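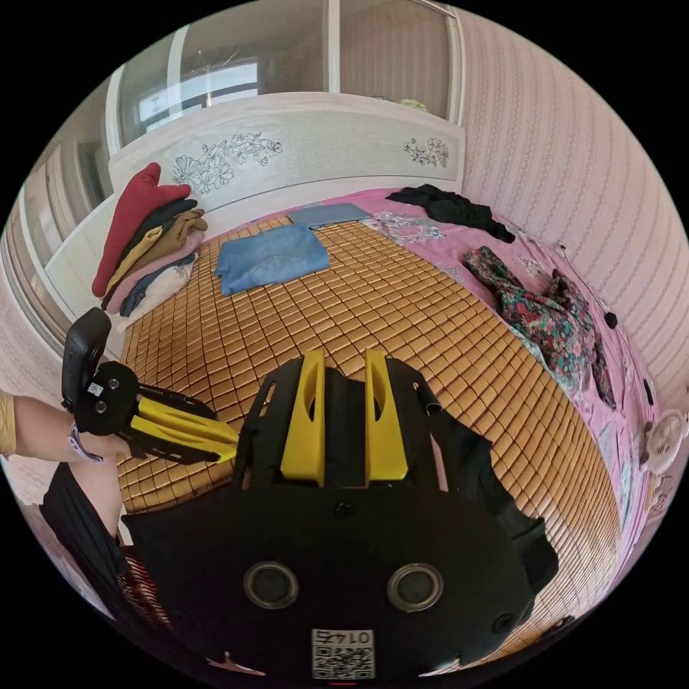 Clothes day in the back bedroom, Flisthorpe

Posted Aug 7, 2021

Twice a year every piece of clothing in the house comes out, gets looked at and goes back folded. The winter round is done in January. The summer one takes two days in August, and all of the folding is done in the bedroom.

The bed is the only flat surface in the house big enough for the job. It has a bamboo mat on it at this time of year, with the pink sheet underneath, and the mat turns out to be a good thing to fold on. It is firm, and the rows of small tiles give you straight lines to work to. On a duvet you end up chasing the hem about.

The finished stack goes up at the headboard end, out of the way. In the picture at the top of the page it has a red sweater on top, with black, mustard, brown-olive, pink and denim blue further down and something white at the bottom. The light blue jeans are folded on the mat. No attempt was made to sort by colour. The stacks are split up later by which shelf they belong on, and colour doesn't come into it.

Jeans

Jeans are the easiest thing in the pile and make a good start. One leg goes over the other, the crotch point is tucked in so that the long edge is straight, then the hem comes up to the waistband and the whole thing is halved again. Pockets need to be flat and empty. Last August a bus ticket and a boiled sweet went back on the shelf in a back pocket and stayed there until Christmas.

We used to hang jeans. They took up half the rail and slid off the hangers, and the knees held a crease from the bar. Folded, they stand on the bottom shelf of the Komoseck cupboard with the fold facing out, and you can pull one pair without disturbing the next.

Dark things

Black clothes get a turn to themselves, by the window if the light is poor. Every bit of lint shows up on them, and navy has a habit of getting into the wrong heap. Each piece is picked up at a corner, let hang for a moment so that it drops out of its creases, and then laid down. It's a small step but it saves a lot of smoothing afterwards.

Black cloth lifted by the corner, with the rest of it draping away to the left:
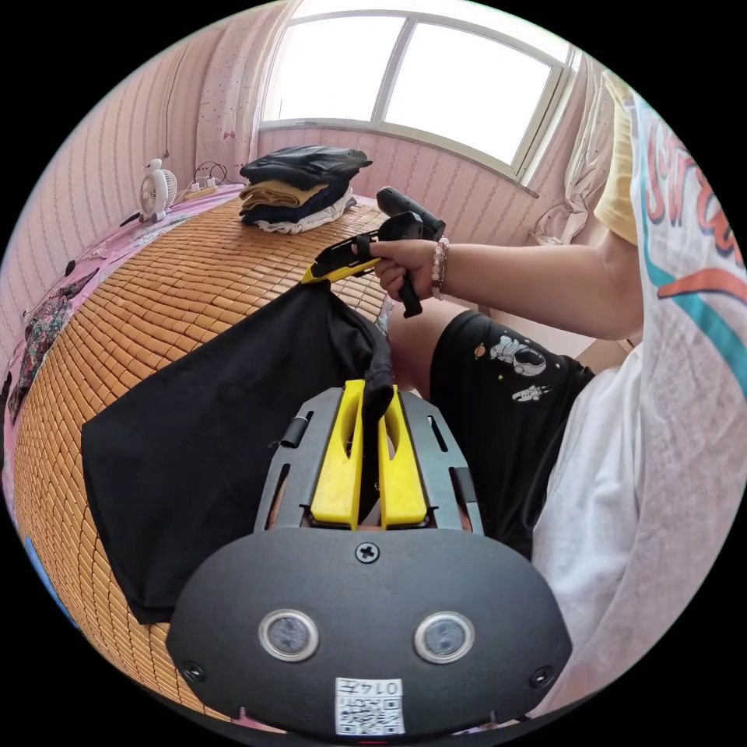 Thin jersey is the worst for this. It twists along its length in the wash and the side seams wander round to the front, and no amount of folding will put that right. If a top has gone that way it is worth pulling it square before it dries, one corner at a time, and leaving it flat on a towel. Ones that are past saving go for dusters.

Anything faded is looked at in daylight before a decision is made. A black top that has gone brown at the shoulders is fine for painting or the allotment, and there is a box for those. The box has a lid, and when the lid won't close something has to leave it.

Tee shirts

There are more of these than anything else. The full count this August was 367 items, with socks counted as pairs, and tee shirts were the biggest single group by a long way.

The method has settled down over the years to this:

Lay the shirt out flat, front down, and pull the sleeves out to their full width.

Run a palm from the collar to the hem to push the air and the wrinkles out.

Fold one side in towards the middle, as far as the edge of the collar, and turn the sleeve back on itself. Do the same with the other side.

Bring the hem up to just short of the collar, then fold once more. Thick cotton will stand up on its own at this point. Thin cotton usually wants a third fold.

A shirt with a big print on the front goes print side out, so that it can be found again. Plain ones go in whichever way they land.

A black tee shirt spread on the mat, one sleeve towards us and the pink sheet showing round the edges:

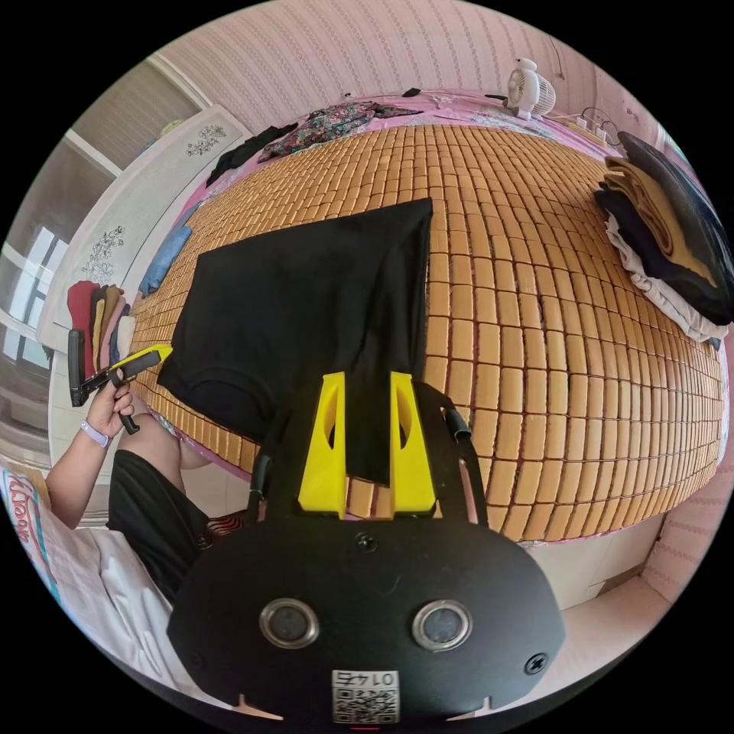
Sweaters and heavier tops

Sweaters are folded once lengthways with the arms laid down the back, then in half. They are never rolled. Rolling stretched the neck of a good one a few winters ago and it hasn't sat properly since.

In August most of them go into Bomus bags on top of the cupboard — the zipped cloth kind with a clear strip at the side. One or two stay down for cold evenings. Everything that goes up has to be clean, even if it was only worn once, and it is left out overnight first to make sure there is no damp in it. A cedar block goes in each bag. The blocks get a rub with sandpaper when the smell fades.

The bags are labelled on the short end, as that is the end facing you when you are standing on a chair.

What left the house

Of the total, 52 pieces were put aside to go. Most were in good order and simply didn't fit, or hadn't been worn since the last round. They were folded the same way as the rest and taken to the Yensuk shop on Saturday morning, before it got busy. The shop takes clean clothing and paired shoes. It doesn't take pillows, and it had no room for coats until September, so two coats came home again and are hanging in the hall.

Odd socks are kept for one more round in case the partner appears. After that they are used for cleaning the bicycle chains.

Putting away

The order matters a little here. Bottom shelf first (jeans, shorts, anything heavy), then the middle shelf for tops, then the small drawers. If the middle shelf is filled first you lean on it while kneeling down to the bottom one, and the front row goes over.

Shelves are filled to three quarters. A full shelf looks fine on the day but there's no room for a hand to go in, and by the second week it is a heap again. The spare quarter also takes whatever was in the wash while the sorting was going on — this time a whole load of towels and the pillowcases.

The mat is wiped down with a cloth wrung out in warm water once the clothes are off it, then left to air with the window open. It comes off the bed at the end of the month and the thick cover goes back on.

Still to do: the hall cupboard, the shoe rack, and the bag of mending that has been moved from one chair to another since spring.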